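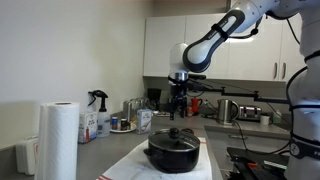
Search the community Go

Open day at Fornberg: can visitors stand near the robot arm?

Posted by Bit-na Ko

I will bring six students to the open day in February. The program says there is a cooking demonstration with a robot arm in the kitchen room. Do we need to book it, and is it possible to stand close? One of my students uses a wheelchair, so I want to be sure she can see the counter.

Rakiya Garba

I visited last year with my colleagues. You must book the demonstration separately — the general ticket does not include it. Each showing is short, and the staff let you stand behind a line on the floor. Write to them before you come and ask for the front place for your student. They answered my letter in two days. I recommend the morning showing, when the operator has more time to explain how the arm is taught to handle lids and pots.

Ibrahim Briggs

just go early, they had 300 people last time and the line was long

Hadiza Nwosu

I agree with Rakiya about booking. One small addition: the talk after the demonstration is in a different building, and the path has a few steps. There is a ramp on the parking side, but I did not see a sign for it. Please ask at the desk.

Last updated: February
Contact us | Copyright Minstead Community Help | Back to top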